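Maltbridge Audio Forum > Portable and Wireless > Care and Maintenance

Thread: Sorting mixed earbuds back into the right cases

perrine_b
Posted 23 September 2024

I have three sets of true wireless buds in the house: mint green, light blue and white. They get used by different people, come out of their cases at the same time, and go back into whichever case is closest. One blue bud spent most of last week in the white case and was flat when I wanted it.

What is the sensible order for getting everything matched, cleaned and charged again? Bonus question: does a bud in the wrong case do any harm, or does it only fail to charge? Current state of the table:
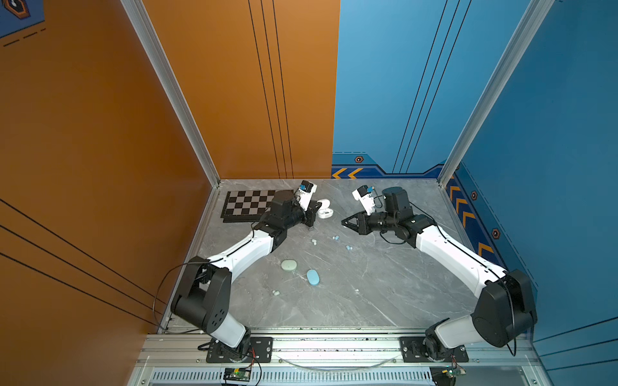
Re: Sorting mixed earbuds back into the right cases

alwood_tx

Cases first, buds second. Open every case before you touch a single bud, and leave the lids up. Then you can see which slots are already filled.

After that, go by color, then by side. Most buds have an L or R printed on the inner face or on the stem. If the print has worn off, hold the bud as if you were going to wear it and look at which way the nozzle points. A left bud in a right slot will usually sit proud and the lid won't close flat.

On the wrong case: low risk in my experience, but I wouldn't make a habit of it. The contacts either miss or they don't. If they miss, the bud may stay awake and look for a phone until it runs down. I'd guess that is what happened to your blue one.

Re: Sorting mixed earbuds back into the right cases

sedia49

Disagree on cases first. If you open all the cases and start dropping buds in, you are putting earwax and pocket lint straight onto the charging pins. Clean every bud while it is out, then sort.

My routine, for what it's worth:

1. Wipe the shell with a dry microfiber cloth.
2. Dry brush on the nozzle mesh, held mesh down, so the debris falls out and not in.
3. Cotton swab, barely damp with isopropyl, on the charging contacts only. Keep it off the mesh.
4. Leave them for five minutes before they go near a case.

I lay them out on a hard surface, well spaced, with nothing soft underneath. A towel sheds fibers and you end up brushing those out too. Hard surfaces have their own problem – buds with rounded backs roll – but on a level top they settle quickly enough.
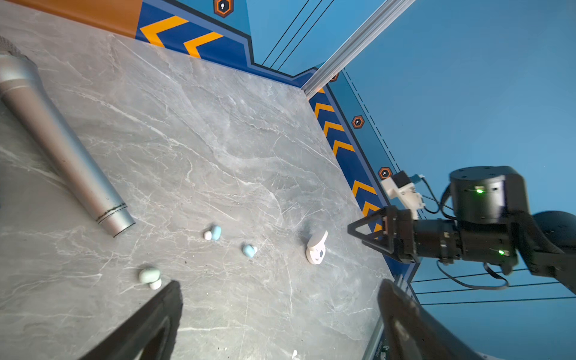 Step three is the one people skip, and it accounts for most of the "my left bud won't charge" threads in this section. A film on the contacts is enough. You often can't see it without a light held low across the metal.

Re: Sorting mixed earbuds back into the right cases

alwood_tx

Nobody said to put them away dirty. I said open the cases so you know what you have. You can clean in between. Also, the pins in the case need the swab as much as the contacts on the bud, and you can't do those with the lid shut.

Re: Sorting mixed earbuds back into the right cases

were_we_go

Two practical points from someone with kids and a similar pile.

Finish one color completely before you start the next. Both buds in, check that each one is seated, close the lid, move that case to the far side of the table. If you do one bud of each color at a time, you will lose track.

Second, put a dot of paint marker under the lid and on each bud if two of your sets are close in shade. Light blue and mint are hard to tell apart under a warm lamp.

Re: Sorting mixed earbuds back into the right cases

perrine_b

Thanks, all. I went with a mix: cases open, clean, then one color at a time as were_we_go suggested.

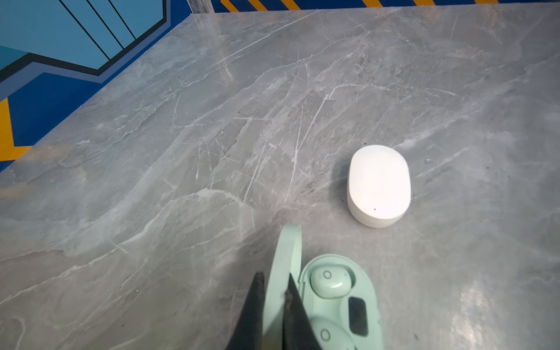

Mint set back in its case, with the white case closed behind it.

The contacts on the blue pair were worse than I expected. It took two swabs to get them clean. The blue bud that was flat is now charging, at roughly 49 percent when I last looked. I can't say yet whether it holds.

alwood_tx, the side check by nozzle works. The letters on mine are too faint to read without a magnifier.

Re: Sorting mixed earbuds back into the right cases

sedia49

Run it down once from full and compare it with its partner. If the two differ by more than half an hour, the cell is tired and cleaning won't change that. I would still clean before opening the cases.

Re: Sorting mixed earbuds back into the right cases

alwood_tx

And I still wouldn't. Post the run times when you have them, Perrine.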